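Skallcombe Craft Swap – Common Questions
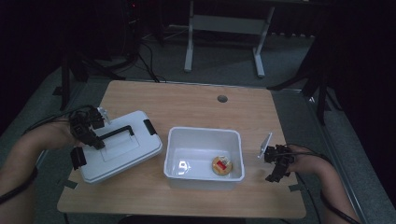 White plastic box with a carry handle, on a wooden table.

When is the next swap?
Saturday, June 14, 2025, in the lower room at Skallcombe Hall. Doors open at 10 and we close at 1.

What can I bring?
Yarn, fabric, beads, paper, stamps, buttons, paint and small tools. Everything should be clean and usable. Opened paint is fine if it hasn't dried up.

What can't I bring?
Sewing machines, furniture, or anything with a blade over 5 inches. We also turn away solvents and spray cans.

How do the points work?
Beverley Garside or Corrado Melis will look over your items at the door and give you up to 60 points. You spend them the same day. Points don't carry over to the next swap.

Do I have to bring something to come in?
No. You can buy a 17-point card at the door for $5 – cash only.

Do I get my box back?
Yes, if your name is on the lid and the bottom. Boxes left after closing go on the free shelf.

Can I hold something for a friend?
Only with their card in hand.

Is there parking?
There is a small lot behind the building, off Serra Street. It fills early. Street parking is free on weekends.

Can children come?
Yes, with an adult. Khadija Morsy runs a bead table for kids until noon.

Who do I ask about a table?
Email Adelmo Testa through the contact page by the Monday before.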